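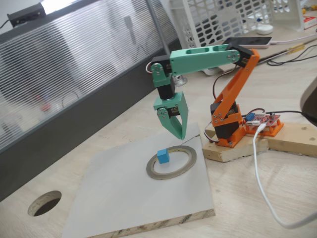

Last changed: 20/04/2021, by Yu-ting Fung

Search this notebook Go

Small arm, cube in the ring: recording of examples, second set

I write this entry a little longer than usual because the next person who records should do it in the same way as me. In March every one of us had his own habits and the examples did not fit together well.

The task stays the same. The blue cube begins inside the tape roll, which lies flat on the white board. The arm comes from above with open fingers, closes on the cube, lifts it over the tape and puts it down on the board outside the ring. The tape roll is only a wall. It is low, but the fingers must go up before they go sideways, and this is the part I want the Zulevar model to learn.

Today I recorded 40 examples. I kept 28 of them and threw away 12. The reasons for the bad ones:

- in most of them one finger touched the tape during the lowering and the roll moved a little
- in a few I started the recording too late and the arm was already going down
- in one I closed the gripper beside the cube and then corrected. It is maybe a useful example, but I don't want mixed behavior in this set. I moved it to the folder "corrections" and did not delete it.

With the good ones from before we now have 182 examples in the set.

Position of the cube. I first put it always in the center of the ring, and after some time I noticed that my hand was choosing the same path each time without looking. So I began to shift it: a little left, a little right, near the tape, far from the tape. Near the tape is difficult, the fingers have not much room on that side. Please do not leave these positions out because they are slow. If we record only the easy ones, the arm will be lost when the cube is at the wall.

Also turn the cube. I forgot this in the first part of the session, so those examples have nearly the same angle. I wrote it in the notes file.

Servos. The elbow was making a small shake when the green link was stretched far out. I tightened the screws at the horn and it became better, but the shake did not go away completely. The wrist is fine. After 3 long runs one after the other I let the arm rest for a while, folded back. The USB cable should hang free on the table side. When it gets pulled, the board loses the connection and the recording stops without any message. This happened to me one time today, and the file was empty. Can we get a warning for this in Plalport? I asked already once.

Light. I recorded with the ceiling light on only. The shadow of the cube is weak then, and I like it so. For the next set we should have some examples with stronger shadow, but in a separate folder, with the light written in the name.

About the white board: it has a thin dark line in the upper right part, near the place of the tape. I thought to change the board. Then I decided to keep it until this set is finished, otherwise the old and new pictures look different. For the next set a clean board is better, or two different boards.

I tried the model from last week on the arm for a short time, before recording. It goes down well to the middle of the ring, also when the cube is not in the middle. So it has learned the place and it does not look at the cube. This agrees with what I wrote above about my hand.

To do:
- record more with the cube near the tape, all sides
- cube turned in different angles, from the beginning of the session
- ask Delorme for new servo horns, the elbow one first
- copy the kept files to the Bruvulcombe drive (done for the first half)
- decide if the put-down place should be fixed or free. I used free today. I am not sure it was right.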